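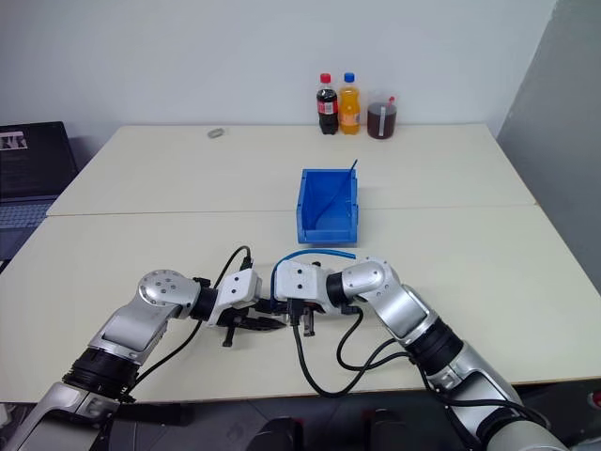

Loïc Vasseur

Viller's policy kit for two-armed setups comes with a large claim: give it 50 demonstrations of a job and it will learn the job. I have now lived with it since January, and I'd put it less strongly.

The method itself is sound enough. You steer both arms by hand, the kit records the joint positions and the camera views, and a network learns to predict the next short burst of movement. Training ran overnight on our Feltov workstation without a hitch. Setting up the cameras took far longer than the manual suggests, and the page on calibration seems to have been written for an older version.

My test job was passing a soft blue strip from one gripper to the other and then dropping it in a bin. With 50 demonstrations the arms managed the pass now and again and fumbled the rest. I kept recording. At 251 it was decent. Over 624 trials with that larger set, 206 ended with the strip in the bin, and I was fairly generous about what counted as in. Viller's own leaflet shows a success bar near the top of the chart but doesn't say how many trials are behind it — or whether the strip was laid down the same way each time. 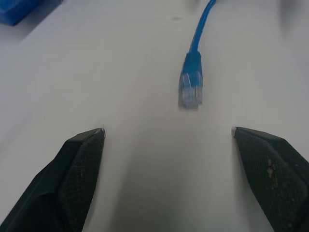
Wrist views are where the kit earns some of its money. I trained once with the overhead camera alone and once with the wrist cameras added, and the second policy was plainly better at lining up before it closed. Small things are hard to judge from above. A network cable lying on a white table is a fair case: the clear plastic connector has little to set it apart from the tabletop, while the blue boot behind it is easy to find from between the open fingers. I'd still like to see Viller publish results on clear parts, and with the lamps moved.

Compared with the older Vermeulen package, it records more smoothly and crashes less. Recovery after a missed grasp is no better. Both will carry on with the pass while holding nothing.

Worth having if you already own the arms and can spare the days for recording. I wouldn't buy it on the strength of the 50.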